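How to Get Your Film's Soundtrack Ready for an Online Release

A small film with a handful of songs can put its soundtrack online without a label. I did this in May for Tornbridge, a feature directed by Zuleica Peixoto, with music by Iulian Radu. The steps are the same for a short film or a web series.

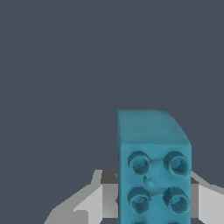
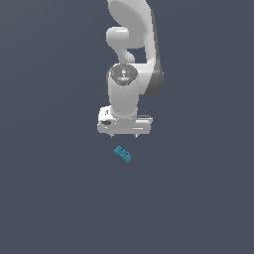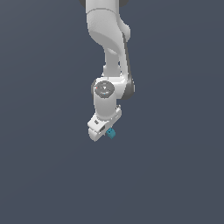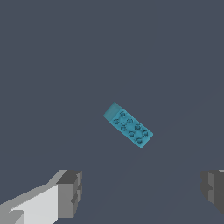 1. Settle the rights first

Get a signed agreement from the composer and from every singer and lyricist. It should say who owns the recordings, who owns the songs, and how any income is split. The agreement you made for using the music in the film may not cover a separate album. Read it again before you go further.

2. Pick the tracks

Our score ran to 30 cues and we released 10 of them. Many cues are too short to stand alone. You can join two or three from the same part of the film, but ask the composer to do the edit. Leave out anything that only works under dialogue.

3. Get proper album masters

The mixes made for the film will usually be too quiet or in surround. Ask for stereo files with a clean start and end, in WAV format. Listen to the whole album in order, once on headphones and once on ordinary speakers. Iulian caught a click at the end of track 2 this way, and we had to send that file back.

4. Fill in the credits

Make one spreadsheet with a row for each track. Put in the title, composer, lyricist, singer, length and language. Check the spelling of each name with the person. We had Margareta Vasiliu under two spellings, and the store treated her as two artists until it was fixed.

5. Make the cover

Most stores want a square image and will turn down a cover with web addresses or prices on it. The film poster is normally too tall to crop well. Ask the poster designer for a square version with the title large enough to read on a phone.

6. Upload and choose a date

Send everything to your distributor about four weeks ahead. Ask for the album to go live at a set time if they offer it. Ours went up at 9 a.m., and the lead song was posted with a short clip from the film an hour later.

7. Tell people

Send the link to the cast and crew the night before, along with a line of text they can paste. Ximeng Mao, our lead actor, posted it to 3459 followers, and most of the first day's plays came from that post. Add the album link to the film's own page and to the description under the trailer.

Keep the signed agreements, the masters and the spreadsheet together in one folder, with a second copy on another drive. A festival or broadcaster may ask for them later.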